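Cladlow Technical College Students to Enter Fridge Task at Zendel Home Robotics Challenge

CLADLOW, 10/16/21 - Students in the second-year automation course at Cladlow Technical College will enter the Zendel Home Robotics Challenge in December with a project built on one household job: opening a refrigerator, taking out a named item and closing the door again. The college's entry is called Posis and is the first from Cladlow to compete in the kitchen division.

The Zendel challenge is open to college and high school teams. Each team brings its own software and runs it in a kitchen set up by the organizers. Teams get two practice periods and four scored runs. The location of the refrigerator is given out on the morning of the event, along with a list of items that may be inside it.

Posis began last spring as a class assignment on reading depth from camera pictures. Students were asked to pick an object in the college building and write a program that could find its edges. One group chose the refrigerator in the training kitchen on the ground floor. By the end of the term the program could tell the door from the wall in most of its tests, and the group asked to keep going as a club project over the summer. The college agreed and set aside the training kitchen for the club on afternoons when the catering course does not need it.

The work is divided among three groups. The first handles vision, meaning everything between the camera and the decision about where to reach. The second handles motion. The third writes the test plans, runs the sessions and keeps the log, and it has the final word on whether a run counts. Students move between groups at the start of each month so that everyone spends time on the log.

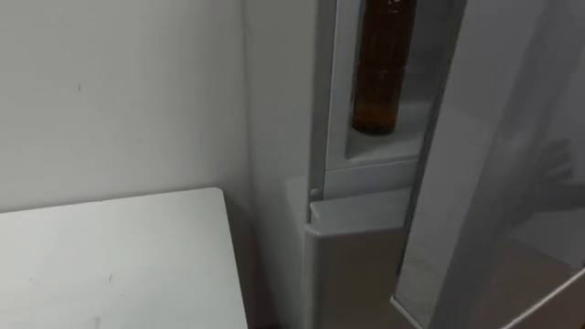
The motion group has spent most of the fall on the door swing. A refrigerator door has to be pulled hard enough to break the seal, then slowed quickly so that bottles in the door racks are not thrown about. The students wrote a short routine that pulls, waits, and then follows the arc of the hinge at a lower speed. In the first version the pull and the swing were one movement, and the group logged more failures on that step than on any other. Splitting them up brought the failures down, and the routine has been left alone since then except for small changes to the wait time.

Closing the door is scored separately under Zendel rules. A door left ajar at the end of a run costs the team half the points for that run, even if the correct item was delivered. For that reason the college's team runs a door check as the last step of every test, including tests that have already gone wrong earlier on.

Training data for the vision group comes from the students themselves. The club set a goal of 1,000 labeled pictures before the December event, taken in the training kitchen at different times of day and from different standing heights. Each picture is labeled by one student and checked by another. Where the two disagree, the picture goes into a separate folder and is discussed at the next meeting. The students report that most of these discussions have been about shadows and reflections on doors, and whether the program should be taught to ignore them or use them.

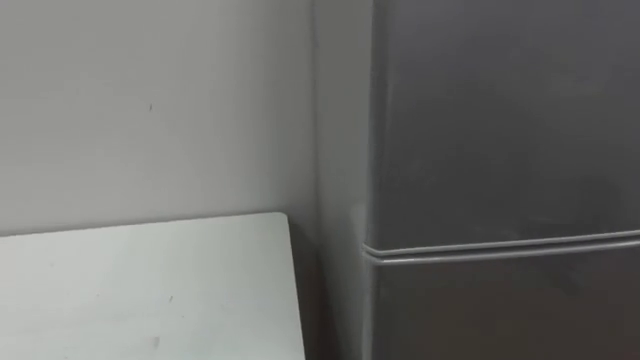
The test plan for the fall term starts every run from the same condition, with the refrigerator shut and the work surface next to it clear. Starting this way makes the runs easier to compare, and it also forces the program to find the grip before it can do anything else. That has been a harder problem than the students expected. The grip is a recessed strip running between the upper and lower doors, with a narrow ridge on each side of a groove, and it has much the same dark grey finish as the doors around it. The vision group now searches for the thin light lines along the ridges first and works outward from there to the edges of each door. The white tabletop beside the refrigerator stands close to the height of the strip, and the program uses its back edge as a second reference in case the ridges are lost.

A run is marked out of 100 points. Finding the grip, opening the door, picking the correct item, placing it on the table and closing the door each carry a share of the total, with the largest share for the pick. The club uses the Zendel scoring sheet without changes so that its results can be set next to those of other teams after the event.

Course staff have built the project into the regular timetable where it fits. Students taking part may submit their test logs in place of the written report normally required in the second-year measurement unit. The logs must include failed runs and must state what was changed between one run and the next. Students who are not in the club complete the standard report.

Support for the project comes from Verschueren, a machine shop in Cladlow that has taken on trainees from the college for many years. Verschueren is providing machined brackets and the use of its measuring room, and will open its shop floor to the team for one full rehearsal in the week before the challenge. The rehearsal will use a refrigerator the students have not worked with before. Verschueren is also covering the team's entry fee and transportation to Zendel.

The college will hold an open session in the training kitchen in December, after the team returns. Families, local employers and students from area high schools are welcome. Visitors will be able to see test runs, look through the log and try labeling pictures with the same tool the club uses. High school students who are thinking about the automation course may also sit in on a regular club meeting and should contact the front office to arrange a visit.

Posis will continue in the spring with a new group of first-year students joining. Plans for the spring term include a second item list with softer packaging, and a return to the lower door, which the team left out of its fall schedule.

About Cladlow Technical College
Cladlow Technical College offers two-year courses in automation, machining, catering and building services. Classes are held in the daytime and in the evening. Applications for the automation course are accepted through the front office all year.

Media requests
Requests for interviews, photographs or visits to the training kitchen should be sent to the college front office, marked "Posis project."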